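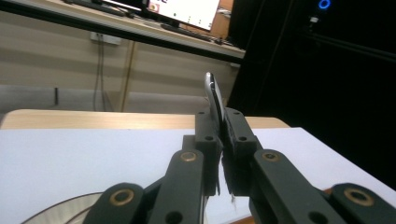
Quelle pince faut-il prévoir au budget pour manipuler des objets plats comme des téléphones ?
Une pince à deux doigts parallèles suffit, à condition de budgéter aussi les doigts de rechange et les bagues, qu'on oublie une fois sur deux dans le devis.

Ticket 437 – Achats / cellule de manipulation
Statut : en attente du fournisseur

Bonjour à tous, je rouvre le ticket, désolé d'avance pour le pavé ! En septembre j'avais demandé un devis à Talgate pour deux pinces, une pour l'atelier et une en réserve. Le montant annoncé était de 2830 euros, et avec une enveloppe de 4000 je me disais qu'on était larges. Sauf que le devis ne comprenait ni le jeu de doigts, ni le câble, ni le port (oui, j'aurais dû lire la page 2).

Ce que j'ai essayé depuis :
- Relance par le formulaire Talgate : réponse automatique, puis plus rien.
- Demande chez Parnov : ils font les doigts, mais par lots de 10, et on n'a pas besoin de tout ça.
- Passage par le portail Arent : la référence des bagues de pivot est refusée, message « article inconnu ». J'ai retapé la référence sans les tirets, même chose. Avec un autre navigateur, pareil.

Mise à jour, décembre 2019 : ça bouge ! Arent a débloqué la référence, c'était notre compte client qui était resté rattaché à l'ancien catalogue. Les bagues sont au panier. Pour les doigts, Talgate a fini par me répondre et parle d'un délai qui peut aller jusqu'à 10 semaines... un peu long pour le projet Aliyu, qui démarre juste après les fêtes.

Du coup, deux questions avant que je valide : est-ce qu'on peut passer les pièces d'usure sur la ligne maintenance, pour garder le reste de l'enveloppe ? Et quelqu'un a-t-il déjà imprimé des doigts en interne, en attendant ? Je laisse le panier ouvert, merci de ne pas le vider (c'est déjà arrivé).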